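**Kirero club project: which task for the July demo?**
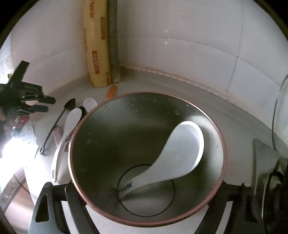
*Paddle task, rice paddle in the pot, 4/11/25*

**tkatayama:** Our club must choose one kitchen task to teach the arm. I propose the rice paddle: take it out of the steel pot and put it on the counter. We have 75 recordings and I would like to reach 900 before July. Comments please.
Tomoyo Katayama

**ginting_b:** I don't agree with the pot. It is dull gray inside, and the paddle handle lies low, across the bottom. The fingers must go deep. Why not begin with the spoons on the counter?

**tkatayama:** The spoons are thin and lie very close to the other paddle. For me this is more difficult than the pot.

**wedia654:** Can we clear the counter first? Lighter, cling film, lid, all of it. Last year our model learned the background and failed in the other kitchen.

**ginting_b:** No, please leave it. A real kitchen has things in it. But move them every 15 recordings.

**wedia654:** Ok for moving. I still vote for the spoons.

**tkatayama:** Then I will record 15 of each and we compare at Grurport. Who can bring a second pot, not so deep?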